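Keeping fruit in bowls on the worktop

Fruit lasts longer if it isn't piled up. Use small bowls and put only a few pieces in each. The ones at the bottom of a big bowl get bruised, and you don't find out until the juice has run.

Wash bowls in warm soapy water once a week and dry them fully before anything goes back in. Light-coloured plastic picks up stains from berries and turmeric. A paste of bicarbonate of soda and a little water, left on for an hour, lifts most of it. 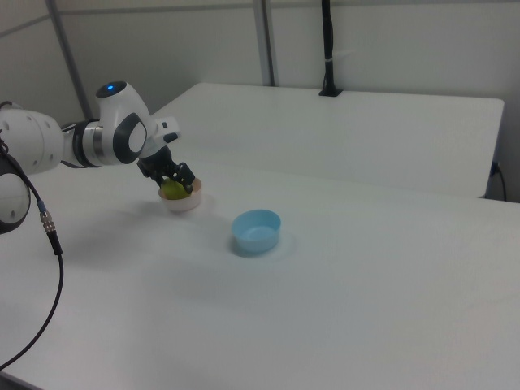

Keep one spare bowl empty beside the full one. When you sort through, move anything soft or marked into the spare and use it first. Green fruit can stay out for a few days – limes go hard if left much longer and are better in the fridge, in a bag with the air pressed out.

Don't put apples next to bananas unless you want the bananas to ripen quickly. Hard pears can go in with them for 48 hours and are usually ready after that.

A white table shows every drip. Wipe up citrus juice straight away, particularly on marble or oiled wood. For dried-on rings, lay a damp cloth over the spot for ten minutes before you rub.

The tip about the spare bowl came from Ilse Baumgart in Jerstead, who also keeps one for onions.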